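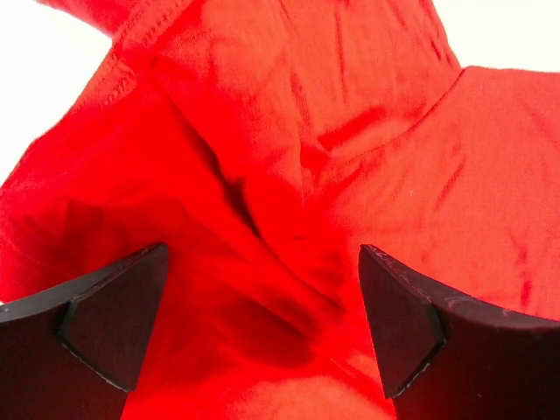
Filed under: Garment Care > Folding
Print this page | E-mail this page
2 shares | 0 comments

4. Folding red and other bright garments

4.1 Clear a flat, light-colored surface and wipe it down.

4.2 Take one garment from the basket. Leave the rest where they are.

4.3 Spread it out and smooth it from the hem toward the middle.

4.4 Bring the long sides in until you have a narrow strip.

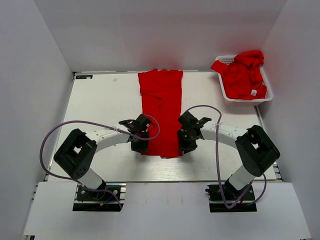 4.5 Fold the strip up from the bottom end - twice for a short stack, once for a deep shelf.

NOTE: Small creases along the length will not affect the fold. Straighten a bunched end before going on.

CAUTION: New red fabric can bleed. Do not stack it damp on whites.

For shelf bins, see Rivau sheet 713.

Revised 12/11/19, F. Zürcher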